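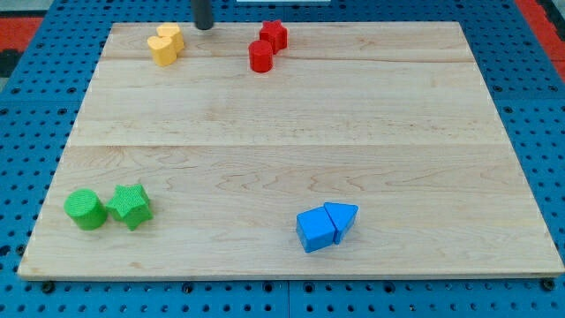

4. Oiling a new board for the first time

Now for the good part! Your board comes to you sanded but bare, and the first oiling is when the grain really wakes up. Set aside an evening for it, and the following morning if you can. Wednesday evenings are when we do ours in the Ojala workshop, with the radio on and the windows open.

You will need:
Wisis board oil (one small bottle is plenty)
Two clean cotton cloths, old T-shirts are perfect
A sheet of fine sandpaper
Four corks or small blocks to stand the board on
A lidded metal tin, filled with water, for used cloths

4.1 Getting the board ready

1. Wipe the board all over with a barely damp cloth, both faces and all four edges.

2. Stand it on its long edge and leave it until it feels dry and no longer cool to the touch. Two hours is usual in a heated kitchen.

3. Run your palm along the grain. It will feel a little furry, and that's exactly what you want, as the damp has lifted the loose fibres.

4. Sand lightly with the grain, using only the weight of your hand. Stop as soon as the surface feels silky. Go gently along the bevelled rim, where it is very easy to take off more than you meant to.

5. Brush off the dust, then wipe with a dry cloth.

Note: Seam lines between planks are normal and will show more clearly once oiled. You should be able to see them but not catch a fingernail in them. If your nail does catch, stop here and turn to section 9.

4.2 The first coat

6. Warm the bottle by standing it in a mug of hot tap water for five minutes. Warm oil goes in so much more happily.

7. Pour a small puddle in the middle of the board and spread it outwards with a cloth, following the grain. Keep going until the whole face has an even shine.

8. Do the edges next. End grain is thirsty stuff, so give those two edges a second helping straight away.

9. Turn the board over onto the corks and oil the other face in the same way. Always do both faces on the same day. A board oiled on one side only can cup, and Tiina Laaksonen in our repairs room sees more of those than any other fault.

10. Leave it for 20 minutes, then wipe away everything that hasn't soaked in. Be thorough — oil left sitting on top turns sticky.

CAUTION: Oily cloths can heat up and catch fire on their own. Never leave them scrunched in a bin or a pocket. Put them straight into the tin of water and close the lid.

4.3 Second and third coats

11. Leave the board on its corks overnight, well away from radiators and direct sun.

12. Repeat steps 7 to 10. You will use far less oil this time, perhaps half as much.

13. Look at the board from a low angle, towards a window. Any dull patches are still dry and would love a third coat. An even, soft sheen all over means you can stop.

Note: The colour will deepen with every coat. Pale woods turn a lovely warm honey shade, and wavy grain that hardly showed on the bare board can look quite dramatic. Adoración Esteban, who wrote the first version of this guide, used to oil a scrap piece beforehand just to enjoy it twice.

4.4 Before you use it

14. Let the oil harden for 3 full days before any food goes near the board.

15. Wash it by hand in warm water with a drop of washing-up liquid, dry it with a tea towel and stand it on edge.

CAUTION: Do not put the board in the dishwasher or leave it to soak in the sink, even for a few minutes.

Using a different oil? Raw linseed and walnut both work, but they take much longer to harden and walnut is no good in a house with a nut allergy. Please avoid olive and sunflower oil, which go rancid and are a real nuisance to get out again.

To order another bottle of Wisis oil, quote part number 234. For when to re-oil a board in daily use, go to section 5.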